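Progress report to the Dadoletti small grants fund
Project: Zella play and song corner, Madby
From: Joana Bettencourt
January 5, 2024

Ngân, sorry this is short, I have the builders in at two and wanted it with you before the weekend.

Where we are. Lining of the corner is finished, all three walls. Went with the black paper with the white leaves in the end, the one you liked least I think! It was the cheapest that didn't show finger marks and the children's parents voted for it at the open evening. Vines go straight up on the back and slant on the two sides. That was a choice, though two people have asked if it was a mistake. Corner posts done in black to match. Still needs a proper dust, there is a cobweb on the right hand side.

Table. Brown marble pattern top, white and tan streaks. Happy with it. Wipes down fine so far.

Things to play with. Toy bricks are out, singing kit partly out. The glittery pink and white microphone is by far the favourite and we will need a second one, there were tears on Tuesday. Bricks came from the Bragança family's loft, so no cost to the grant. Washed and sorted by colour, then unsorted again within the hour. I'd like a few bigger trays before we bring the rest down.

Money. Spent to date 1,785, which covers paper, paste, posts, the table top and the joiner. That is 90 over what we said for this stage, all of it paste and a second visit from the joiner. I can take it out of the printing line if you agree, we won't need the posters now. Receipts in the shared folder, one missing (paste), chasing it.

Sessions. 11 run before the break, up to 10 children at each. Building is the quiet half and singing the loud half, and they work better in that order. Tried it the other way round once and couldn't get them to sit down agian. Two families have asked about a Saturday slot, no answer given yet, would need another pair of hands.

Still to do in January:
second microphone
trays for the bricks
dust the walls
touch up paste on the seams if they lift
sign for the door, wording from you please

Need from you: a yes or no on moving the 90, and whether Dadoletti want their name on the sign. Also do you still want to visit before the end of the month, if so any morning but Tuesday is ok. Will send attendance sheets seperately, they are in my other bag.

Joana

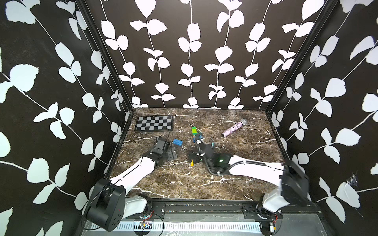

Leaf paper on all three walls, with bricks and microphone out on the table.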